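Care exhibitions should answer to the people who do the caring

Engelbert Zaugg
March 2024

Every year the managers of residential care homes are invited to more exhibitions than they could attend if they did nothing else. The invitations are courteous and the parking is usually free. A manager who accepts will spend a day among beds, hoists, rostering software and flooring samples, will hear a talk on recruitment, and will return to a home that has been short of one senior person since breakfast. It is reasonable to ask what the residents received in exchange.

I write as someone who has attended these events for 30 years, first as a night supervisor and later as director of the Etasberg homes. I do not hold that they should be abolished. I have bought good equipment after seeing it on a stand, and I have met colleagues whose advice I still use. My argument is that the care exhibition, as now organized, serves the exhibitor first, the organizer second and the visiting home a distant third, and that this order can be changed without great expense.

The first difficulty is the question of who attends. Stands are booked on the promise of "decision makers," a phrase that appears in every prospectus I have been sent. In practice it means owners, directors and purchasing staff. The person who will lift a resident with the new hoist, at six in the morning, with one colleague and a narrow doorway, is seldom in the hall. When Prirnano held its regional care day last August, 11 homes sent staff. Only 2 of them sent a care assistant. The organizers considered the day a success, and by the measure they had chosen it was.

A director looks at a hoist and sees a price, a service contract and a training requirement. A care assistant looks at the same hoist and asks where the battery is kept, whether the sling can be washed on site, and what happens when the resident takes fright halfway up. Both sets of questions are proper. Only the first is regularly put, and sales staff have become very good at answering it.

The second difficulty is the program of talks. Most events now offer free seminars, and many are well delivered. Too many, however, are given by firms that have paid for the session, and the printed schedule does not always say so. A manager who sits down to learn about preventing falls has a right to know beforehand that the speaker sells floor sensors. A single line in the schedule would be enough. I have proposed such a line to several organizers and have been told each time that it would confuse visitors. I have more confidence in visitors than that.

The third difficulty is cost. The exhibitions are described as free, and no one pays at the door. At Etasberg we calculated what one day's attendance by a small group of staff had cost us in replacement shifts, travel and meals, and the figure was 1375 dollars. For a large chain that is a trifle. For a small home with a thin margin it is a serious sum, and the result is that small homes stay away and exhibitors design their products for the large ones.

Several remedies are available. Organizers could set aside a portion of stand income to pay for replacement shifts at small homes. They could open the hall for a few hours in the evening, when staff on early shifts are able to come. They could require exhibitors to let visitors operate equipment themselves, for as long as they wish, without a salesperson's hand on the control. Geerts already lends its bath lifts to homes for a trial period before any order is discussed, and I am told that its returns have fallen as a result. Meris has begun to invite kitchen and laundry staff to its regional meetings by name. Neither step required a new law or a large budget.
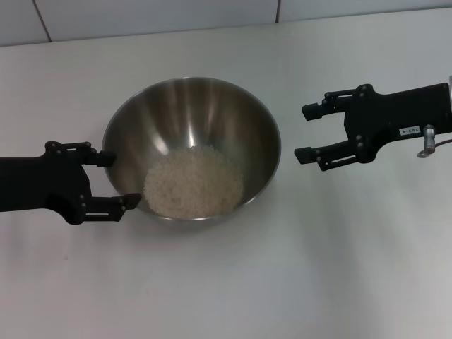
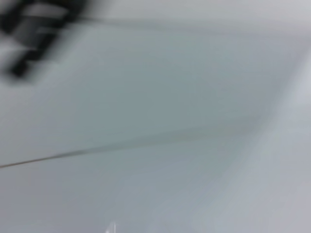 The first of the two: uncooked rice in a stainless steel mixing bowl.

Homes have duties of their own. A director who complains that exhibitions are designed for directors should consider giving up the ticket. Our practice at Etasberg is now to send one manager and one member of the direct care staff to any event we attend, and to require a short written note from each of them afterward. The notes rarely agree. In one instance the manager recommended a mattress system that the care assistant described as impossible to clean behind the pump. We did not buy it, and I believe we were right.

It will be objected that exhibitors pay for the hall and may therefore arrange it as they please. That is true as a matter of contract. Yet the money they hope to earn comes from fees paid by residents and their families, or from public funds intended for residents. An industry supported in this way should expect to be asked how its events improve the daily life of the person in the bed, and should be able to reply in plain terms.

I would ask organizers now planning next season's events to publish, with their attendance totals, the share of visitors who work directly with residents. The registration form already asks for a job title, so the information exists. Homes could then decide which events deserve a day of their staff's time, and exhibitors would learn something about the audience they have been paying to reach.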